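Support ticket: stock counts wrong after overnight sync
Product: Sondow Stock, shop edition
Site: Tallby Kitchen and Home
Opened: 6/25/20
Status: Closed
Priority: Normal

Reported problem

Tallby's stock list shows old quantities each morning. Sales made in the shop after closing time on the till clock are missing until someone presses Refresh by hand. The web shop then sells items that are already gone. Two orders for the same cast iron pan had to be refunded this week.

The nightly job says "Completed" every time. There are no error emails.

Setup

One till at the counter, one back office PC, one web shop hosted by Atlow. Sondow runs on the back office PC and sends the stock file to Atlow overnight. The stock list has 2,534 lines. The till software was updated before the trouble began, but the customer isn't sure by how many days.
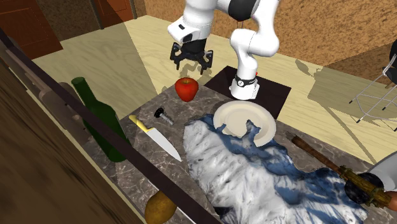 First checks

Restarted the Sondow service. No change the next morning.

Checked free disk space on the back office PC. Plenty.

Ran the sync by hand during the day. The file went across and the web shop quantities were right within a few minutes. So the connection and the password are fine, and so is the import at the Atlow end.

Asked the customer to leave the PC on overnight with the screen locked, as before, and to send us the log in the morning.

Log from the overnight run

Job started
Reading till export
Export file found, 2,534 lines
File date older than last run, using stored copy
Sending to remote
Completed

The fourth line is the one that matters. Sondow looks at the date on the till export. If the export is older than the last run, it sends its stored copy again. It counts this as a success, so no email goes out.

Second checks

Looked at the export folder. The till writes its file at 11 at night. The Sondow job was set for 40 minutes past ten. On the old till version the export was written when the drawer was cashed up, so the file was always there in time. The update changed this to a fixed time and put the new setting under Reports, where the customer had not looked.

Also found that the till clock was three minutes slow against the PC. This did not cause the fault but it would make the gap harder to judge, so we set both to the same time server.
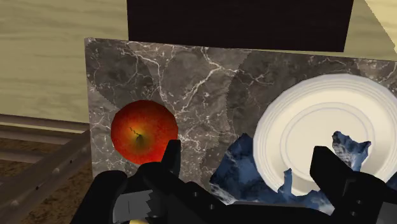
Changes made

Moved the Sondow job to half past midnight. Turned on "Warn if export is stale" under Settings, Alerts. This is off by default. Added the shop's main address to the alert list, as the only one on it belonged to Matoušek, the firm that installed the system and no longer looks after it.

Deleted the stored copy once so that the next run had to use a fresh export.

Result

Next run used the new file. Customer compared a handful of items on the shelf with the web shop and they matched. The run after that was also fine. Left the ticket open for 3 more nights at the customer's request, with no further trouble.

Notes for anyone with the same fault

Look for "using stored copy" in the log before you change anything on the web shop side. "Completed" only means that a file was sent.

If your till has a fixed export time, leave a good gap before the Sondow job. On a long stock list the export can take nearly 11 minutes to write.

The stale export warning will be on by default for new installs from the August release. Existing sites will keep whatever setting they have now and will need to switch it on by hand.

Filed under: Stock sync, Tills, Solved

Contact support | © Sondow | Back to top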